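I caught Kwok-wai Lui at half past seven in the evening, with a mug of tea going cold and a lot to say about beads. He's been working on the Cusstead study, which asks a question I rather love: if people show a robot how to tidy things by using its own sort of hand, how messy can the things be before the lessons stop helping?

"Everyone starts with blocks," he told me. "Blocks are lovely! You pick one up and it stays the same shape. Then you try a necklace and your nice neat numbers fall over." 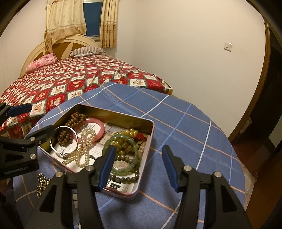

The method is simple enough that even I followed it. A person does the job with hand-held grippers, the movements are recorded, and a robot arm learns from the recordings. What Kwok-wai changed was the stuff being handled. Jewellery in an open tin turned out to be his favourite test, and I can see why, with a long string of pearls lying across the middle and a jade bangle circling another bracelet (I'd struggle with that using my own fingers). "A bangle is easy, it's a ring, you hook it," he said. "Pearls are a rope that rolls."

So how much showing does it take? The team recorded 3000 goes in all, in homes around Gridatthorpe, and trained the arm on different slices of them. With 205 goes on strung beads alone, it did better than with a far bigger pile of mixed household jobs. He hadn't expected that, and neither had his colleagues at Woltmont, who made him run it again.

"I ran it 5 times," he said, laughing. "Same answer, more or less. I was quite smug by the third."
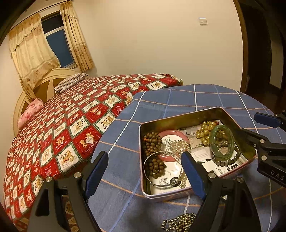 The bit he's less smug about is when one strand lies under another. The arm tends to tug, and nearly 19 per cent of its tries on overlapping strands ended with two things lifted instead of one. People wiggle first, he says, and the wiggle is so small that his early software smoothed it away as shaky hands. He's put it back in now and is waiting on the new runs.

I asked whether he'd let the arm near his own mum's necklaces. "Ask me in January," he said, and went off to find a biscuit.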